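Sorting Accuracy and Time in Household Donation Intake: Effect of a Two-Stage Procedure
Final project report, Introduction to Operations Analysis 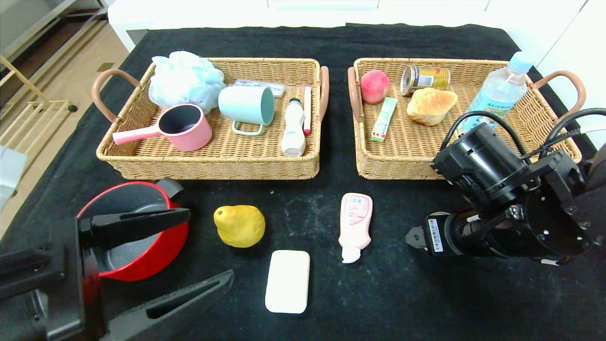

1. Background

Charity shops and reuse centers receive most of their stock as mixed household goods. A single box may hold kitchen items, bathroom items, small electrical goods and textiles. Each category follows a different route after intake. Electrical goods go to a safety test, textiles go to the wash room, and personal care items are in most cases discarded or recycled for material. An item placed in the wrong stream has to be found and moved later, and the cost of that correction is usually higher than the cost of sorting it properly the first time.

The Niven reuse center handles donations from two collection points, Cirero and Skavari. At the start of the project the center used a one-stage procedure. A sorter took an item from a donation box, identified it, and walked it to one of nine labeled bins. Staff reported that the bins nearest the table were often contaminated with items that belonged farther away. No measurements existed to support or reject this.

The aim of the project was to measure the error rate of the one-stage procedure and compare it with a two-stage procedure in which items are first split into a few broad groups at the table and then distributed to the bins in batches.

2. Method

2.1 Sample

A total of 272 items was drawn from boxes received in June. Items were taken in the order they came out of the box, with no selection by size or type. Broken glass and anything with an exposed blade were removed before the trial. Each item was given a numbered tag, and its correct bin was agreed in advance by two members of the project group working separately. Where they disagreed, the written intake guide at the center was taken as final.

Of the full sample, 200 items were used for the timed trials. The remaining 72 were used for practice and for adjusting the layout, and are not included in the results.

2.2 Procedures compared

One-stage: each item is carried directly from the table to its final bin. One item is carried at a time.

Two-stage: items are placed in one of three open trays on the table (kitchen, personal and bath, other). When a tray is full it is carried to the bins and its contents are distributed. The sorter may rearrange items within a tray but may not move them between trays after the first placement.

Both procedures used the same 200 items. The items were reboxed between trials and the order of boxes was changed. Four sorters took part, all students with no earlier experience of the work. Two started with the one-stage procedure and two with the two-stage procedure, to reduce the effect of learning.

2.3 Recording

Time was measured with a stopwatch from the first touch of the first item to the release of the last. Trials were limited to 45 minutes. Bin contents were checked against the tag list after each trial. Results were entered in Clirkov, the spreadsheet tool used in the course, and checked once against the paper sheets.

3. Results

All eight trials finished within the limit. Mean time for the one-stage procedure was 38 minutes. Mean time for the two-stage procedure was 31 minutes. Every sorter was faster with two stages, although for one of them the difference was under a minute.

The mean number of misplaced items was 17 for one stage and 11 for two stages, or 8.5 percent and 5.5 percent of the timed sample. In the one-stage trials most errors were in the two bins closest to the table, as staff had reported. In the two-stage trials the errors were spread more evenly – the near bins no longer stood out.

A separate group of errors appeared only in the two-stage trials. Small containers with lids were sometimes put in the kitchen tray when the guide lists them under personal and bath, such as soap boxes and travel cases. Because movement between trays was not allowed, these errors could not be corrected at the bins even when the sorter noticed them.

4. Discussion

The saving in time comes mainly from reduced walking. The longest route from the table to a bin was 14 meters, and in the one-stage procedure it was walked once for every item assigned there. Batching removes most of these trips.

The reduction in errors is harder to explain with the data collected. One possibility is that a sorter at the bins has the whole tray in view and compares items with each other. Another is that carrying single items over a distance encourages use of the nearest bin that seems acceptable. The trial was not designed to separate these.

The rule against moving items between trays was included to keep the recording simple. In normal operation there is no reason to keep it, and the error rate would probably fall further without it.

5. Limitations

The sorters were inexperienced, and results for regular staff may differ. Four sorters is too few for a useful significance test, so none is reported. Fatigue over a full shift was not studied. Textiles were underrepresented in the sample compared with the yearly figures kept at the center.

6. Recommendations

Adopt the two-stage procedure at the main table. Add a fourth tray for items the sorter cannot place. Revise the intake guide so that lidded containers are listed by size and material instead of by use. Repeat the measurement with regular staff after the new layout has been in place for 2 months.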